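Ticket: Audience Choice votes missing from the running tally
Product: Prandale Ballot, hosted plan
Status: Solved
Opened 9th April

Hello all, and thank you in advance for having a look at this, as I know awards season is a mad time for everyone who works on your side of things. I look after the online voting for the Cistville Screen Awards, which is a friendly regional do with a red carpet and a good supper, and we've used Prandale for the Audience Choice categories for a few years without any bother at all.

This year the numbers don't agree. The ballot log says 2,171 ballots were received. The running tally, which is the one the hosts read from on the night, says 2,003. I've refreshed it, signed out and in again, tried a different browser and tried my neighbour's laptop, and the two figures stay exactly as they are. Voting is closed, so nothing new is coming in to confuse matters.

Here's what I've checked so far, in the order I did it, in case the order matters:

- The closing time is the same in the log and in the tally settings.
- All four categories are switched on (Favourite Villain, Favourite Couple, Best Local Short and Scene Stealer).
- The gap turns up in every category, though it's worst in Favourite Villain, where the top two are close enough that I'd be nervous handing over a trophy.
- I exported the log and opened it in a spreadsheet. The rows are all there, and they look like perfectly ordinary votes to me.

We did have one change this year. The Skedemlow, our lovely old cinema, let us put a voting tablet in the foyer for the nominees' screenings, and people were voting on it as they came out. It was terribly popular, especially after the vampire picture.

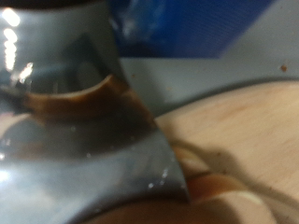
Goel replied on the ticket that afternoon to say the hosting was sound and no ballots had been lost on their servers, and asked whether the missing rows had anything in common, such as the same device, the same network or the same bit of the evening.

Well, that was a very good thing to ask. I sorted the export by device and the missing ones are all from the foyer tablet, every last one. Some votes from the tablet did count, mind you, so it isn't being ignored altogether. Votes from people's own phones at home are all fine, and so are the ones from the link in our newsletter.

Update, later the same evening. I've made a pot of tea and gone through the settings page line by line, and I think I've found the culprit. Under Fair Voting there's an item called Quiet Period, and it's set to 20 minutes. As I understand the help text, any second ballot from the same device inside that time is logged but held back from the tally, so that one keen fan can't sit there pressing the button for their favourite actor all night. Very sensible for phones at home! For a tablet in a foyer with a whole audience filing past, it means the first person out of the door gets a vote and the rest of the queue is held back until the time is up.

I haven't touched it yet. I'd rather ask before I flip anything, as I once released a batch of winners to the press page a day early and the film society still brings it up at every supper.

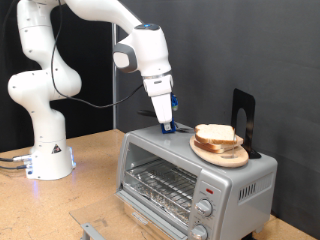

Can held ballots be released into the tally once voting has closed?
They can be released at any time before the results are certified, using Held Ballots on the Review page, and the log keeps a note of which ones were released and when.

Thank you, that was just what I needed. For anybody who lands on this ticket with the same trouble, what I did was this:

1. Downloaded a copy of the log and the tally first, and saved them somewhere safe.
2. Opened Review, then Held Ballots, and filtered by device so that only the foyer tablet was showing.
3. Looked through for anything peculiar. There was a little run of identical ballots that turned out to be us testing the thing before the doors opened, but those were already marked as tests and had never been in either figure.
4. Selected the rest and pressed Release.
5. Waited for the tally to rebuild. It sat on the old figure long enough for me to get worried — then it caught up all at once.

The tally now says 2,171, the same as the log. Favourite Villain did change hands, and I won't say which way as the envelopes are sealed. The other winners stayed put.

For next year I've registered the tablet as a Shared Device, which switches off the Quiet Period for that one machine and leaves it on for everyone else. I'd gently suggest a line about this on the set-up page, near the part on venue voting. Happy for the ticket to be closed now, and thanks again for being so patient with me.

Comments

Guest: Same thing happened to us at a short film festival in June, and we never did work out why the tally was low. Going back to look at Held Ballots tonight.

Guest: Does Shared Device work if the tablet is on the venue wifi along with everyone's phones?

Guest: We had ours on the venue wifi and it was fine. The Quiet Period goes by device, so the network didn't come into it.

Guest: Fingers crossed it was the vampire who won. Robbed last year if you ask me.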